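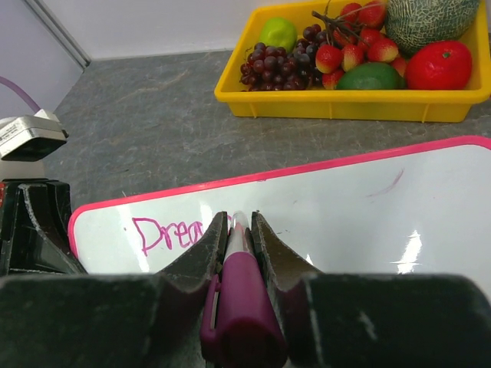
Soldale, September 2, 2021

Pink marker will not come off small whiteboard, and where to keep it on the counter?

Posted by Josefien Stevens

Hello everybody. I have a small whiteboard with a bright pink plastic frame, and it came with a marker in nearly the same colour (magenta cap with a little clip). We keep it on the grey kitchen counter, near the corner by the wall, and my daughter and I write there what we must buy or who is picking up whom. It is a cheap board, I paid five dollars at the discount shop, but she is very attached to it and I would like to keep it nice.

My problem is the following. When I wipe the board, the pink does not go away completely. There remains a faint pinkish smudge toward the upper right, like a thin curved line, and with a dry cloth I only move it. I have tried kitchen paper and an old sock. I did not dare to use anything stronger, for I have read that one can ruin the glossy surface and then it stains always.

My second question is about the place. Lying flat under the ceiling light it shines so much that in one spot I can't read what is written unless I move my head. Should I hang it? The wall is plain white paint and we are renting, so I prefer not to drill. Also I would like to know if the marker should be stored lying down or standing, and if standing, with the cap up or down. My neighbour says cap down, my mother says this makes a mess.

I thank you in advance for your help, and excuse my English if something is not clear.

Roos Wuyts

Hi Josefien, I had the same trouble with the board in our office in Cladham, also with pink. In my experience red and pink are the worst colours for leaving a shadow, black is much easier.

First try the trick with fresh ink. Draw over the old line with the same marker, cover it completely, and wipe at once with a soft dry cloth. The new ink loosens the old one. For a thin line you will maybe need to do it twice. If some colour is still there, put a little rubbing alcohol on a cotton pad, rub gently, then go over it with a damp cloth and dry the board well. Test it in a corner first, and keep it away from the coloured plastic of the frame – I once made a dull patch on a plastic edge and it never came back.

Please don't use the rough side of a dish sponge, or scouring powder. Small scratches hold the ink and after that no cleaner will help you.

For the marker: lying flat is the safe choice. Cap down is also fine if the cap closes well with a click. Cap up is what dries the tip, as the ink sinks to the other end. So your neighbour is a bit right and your mother too.

About the glare, I would not hang it. Lean it against the wall with the bottom a little forward, and put something behind so it doesn't slide on the stone pattern counter (I have the same kind of counter and everything slides). When it stands up, the light from the ceiling goes down and not in your eyes.

grevetti88

hand sanitizer works, did it 1000 times. or just get a new board mate they cost nothing

Josefien Stevens

Thank you both. I did the trick with the fresh ink and the curved line is almost gone, one must look from the side to find it. The board stands now against the wall with a folded tea towel behind. My daughter has already written her name on it again, very large, so for the shopping list there is not much room left.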